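Saltley Assistive Automation Program
Interim Progress Report to the Jandberg Fund
Section 3: Public Demonstration and Open Day

3.1 Purpose of the event

Under the terms of the grant, the program is required to hold at least one public demonstration before the end of the second funding period. The event took place in December at the Plutesham site and was open from 10:00 a.m. to 4:00 p.m. It was intended to let residents, care providers and local employers see the two-arm laundry workstation and to question the team about its present abilities. A closed session for representatives of partner organizations was held in the first hour.

3.2 Attendance

A total of 112 visitors signed in at the front desk. The largest group came from residential care homes in the Plutesham area, followed by students from the technical college. Seven partner organizations sent representatives. Þorgeirsson, which supplies linen services to several of the homes taking part in the program, sent staff from both its operations and its safety departments.

3.3 Demonstration program

Visitors were received in groups of no more than 12. Each group was given a short introduction by Mikkel Arnardóttir, the program lead, and then moved to the workstation. The task presented was the handling of mixed clothing from a basket: picking out a single garment, moving it to the open work surface and spreading it for folding. Garments were everyday items of differing weight and color, left unsorted. The team considered this a fairer test than the plain white towels used in the first funding period.

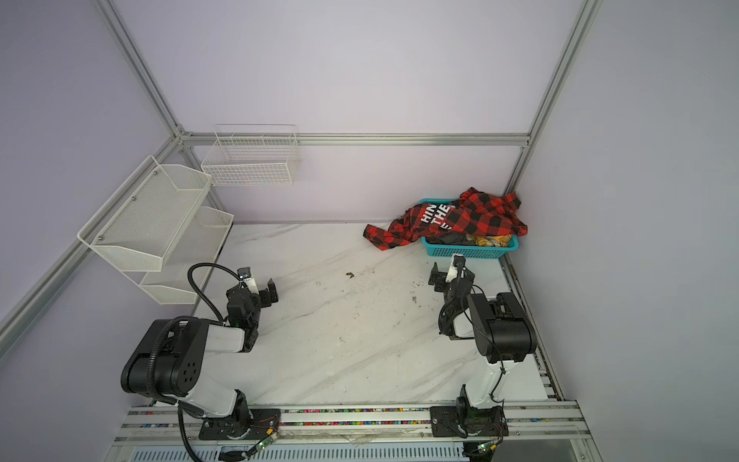
Figure 4. The two-arm workstation at Plutesham, with a basket of mixed clothing at the back right of the work surface.

Both arms are mounted on the front rail of the enclosure, and each gripper carries its own small camera bracket. This arrangement leaves the middle of the table open for folding. Several visitors asked whether the arms could be placed on opposite sides of the table. The team explained that front mounting had been chosen to simplify maintenance, and that other layouts will be reviewed in the next period.

3.4 Results and observations

The workstation performed the single-garment task reliably with shirts and other medium-weight items. Results were weaker with thin fabrics and with garments that were tangled together. On these attempts the operator was often required to step in and restart the task. The team reported these cases openly to visitors, and the partner representatives stated that they found this helpful in judging when a trial in a working laundry might be reasonable.

By the close of the reporting period the program had recorded 1,418 complete handling attempts, including those made during the open day. A full breakdown by garment type is provided in Annex B.

3.5 Visitor feedback

Written comment cards were offered at the exit. Care home staff most often asked about speed, noise and cleaning. A number of respondents wished to know how the system would deal with soiled items, a subject outside the scope of the current grant. Students asked mainly about training and employment. Two care homes have since requested a follow-up visit with their own laundry staff.

3.6 Actions for the next period

The program will extend testing to tangled and thin garments and will report these results separately. The work surface and rail will be added to the weekly cleaning schedule. Printed information for visitors will be revised to include an estimate of cycle time. Discussions with Þorgeirsson on a limited trial will continue, subject to the safety review described in Section 5.

Spending on the event remained within the amount approved by the Jandberg Fund, and no change to the budget is requested under this heading.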